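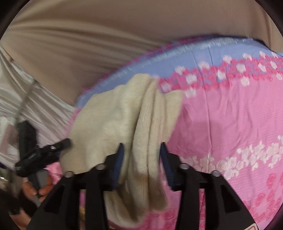

My permanent residency renewal has been sitting in a queue for 468 days, and last Tuesday I finally got a letter about it. Not a decision, mind you. A letter telling me my file has been moved from the Turwood office to the Gatby office, and that processing times "may vary". I read it standing up in the kitchen, then went and rang Merle Bright, who went through the same thing before me and is the only person I know who enjoys forms. She told me to stop refreshing the portal and do something useful with my hands, so I've been sorting winter clothes on the bed, cream knits on the pink floral cover, and thinking very uncharitable thoughts about Gatby while I fold.

For anyone new here, I came over on a work permit, switched employers once (with all the right paperwork!) and now have a card that has run out and a receipt that says I'm allowed to stay while they think about it. The receipt is a single sheet of paper. I've shown it to my bank, my landlord, two dentists and a very nice woman at the licence counter who had never seen one before and had to go and find her supervisor.

Work has been the worst of it. Ieuan Humphreys in our HR office has been a saint, but he has to re-check my status every time the receipt gets extended, and each time there's a gap of a few days where I wonder if I'll be sent home without pay. A fellow at the Prendergast plant did get sent home. He was off for three weeks over a date typed wrong on one line, and they didn't make up his wages after.

I did try the helpline. I was caller 105 in the queue, which I only know because a recording told me so, over and over, with a bit of flute in between. When I got through, the person was kind and couldn't see my file because it was "in transit". It's a computer file! Where is it transiting?

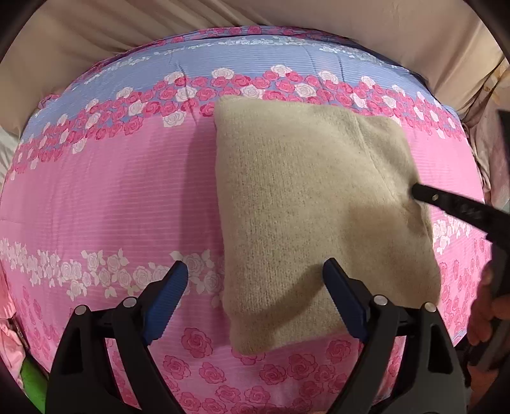

What I'm doing next

Merle says to write to my local member's office, and to put the file number in the subject line and again at the top of the letter. Apparently they have a staffer who does nothing but immigration cases. I've also booked a half hour at the Provby legal clinic, which is free if you get there before nine and bring your own photocopies.

I'm not paying for the lawyer yet. The quote was $1,466 to send what looks to me like one stern email, and I'd rather keep that for flights home in September, if I'm allowed to leave and come back by then. That's another question for the clinic – whether I can travel on the receipt. The website says yes on one page and "seek advice" on another.

If you've had a file moved to Gatby, please leave a comment and tell me how long it took from there. Even if it's bad news.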